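Learning to like the slow bus

I gave up the car in January. I'd love to say it was for noble reasons, but the gearbox went, the garage quoted me more than the thing was worth, and I stood on the forecourt doing sums on the back of a parking ticket until I'd talked myself into it. 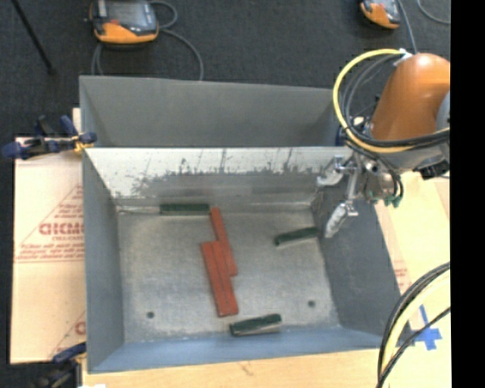

So now I get the 41. If you don't know it, the 41 goes from the bottom of our hill to Pondergate by way of every estate, surgery and garden centre in the county. In the car I was at my desk in no time. On the bus I could read a decent chunk of a novel, and for the first fortnight I was too cross to even open one! I sat there looking at the clock on my phone and working out where I'd have been by now if I was driving.

Then one Wednesday I got on, sat upstairs at the front (always the front, I'm a grown woman and I don't care) and forgot to be annoyed. It had rained in the night and all the gardens were steaming a bit. You can see right over the hedges from up there. People have ponds! Somebody near the church has a full-size rowing boat on their patio, and I must have driven past it 400 times without a clue.

A few things I've picked up, in case you're thinking of doing the same. Get the weekly ticket, and get it on the app before you leave the house, as the signal at our stop is hopeless. Take a second pair of socks in winter. Don't sit over the back wheel unless you enjoy being warm from the knees down and frozen everywhere else. And the 10 past is nearly always fuller than the one after it, so if you can bear getting in a touch later you'll have a seat and somewhere to put your bag.

I do miss the car for the big shop. I've tried doing it in 2 goes with a rucksack, which works until you need cat litter. And Sundays are a pain, there's hardly a bus before lunch and my sister lives out past the reservoir, so I either scrounge a lift or she comes to me and complains about my parking (I don't have parking any more, that's her complaint).

Still, I've finished more books since the new year than in the whole of last year. I'm on a fat one about lighthouses at the moment, and I missed my stop on Monday because of it and had to walk back from the garden centre. I bought a fern while I was there.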